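Rewrote our rules for recording hand demonstrations this month. We train sorting policies at Wirby on them, and people keep asking what we changed. Short thread.

1/ One task per recording. "Put the hair clips in the organizer" is a task. "Tidy the desk" is five tasks and the labels come out useless.

2/ Both hands stay in view from start to stop. If a hand leaves, mark the time and keep going. Don't restart. We lost a lot of good November footage to restarts.

3/ Leave the desk the way people keep it. Our first batch was all bare tables and the policy fell apart on anything else.

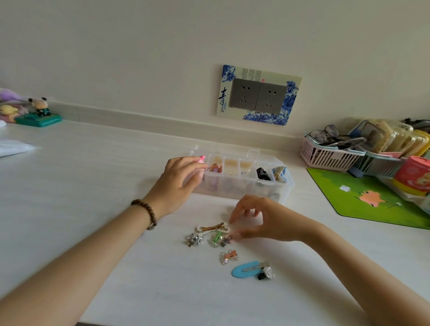
Hair clip sorting, left hand at the box, right hand over the pile.

4/ Bracelets are fine. Log them in the wearer field so the hand tracking people can filter. Jiahui Li wanted a ban, Baoshan Xue wanted no rule at all, and we settled on logging.

5/ Clear plastic gets its own tag. Depth is bad on clear boxes and clear clips, and reviewers need to find those recordings fast.

6/ Mail, screens, ID cards and medicine labels come off the desk before you start. Check again after. If something got through, the whole recording goes, no blurring.

7/ Every recording gets a second reviewer. Out of 1507 in the last round, 708 went back for fixes, mostly wrong start times. The limit is now 3 fixes, then we record it again.

8/ Ten minutes max per recording. After that people get sloppy and so do the labels.

Next up is a rule for dropped items. Right now the Pestisska team cuts them and we keep them, so the two sets don't match.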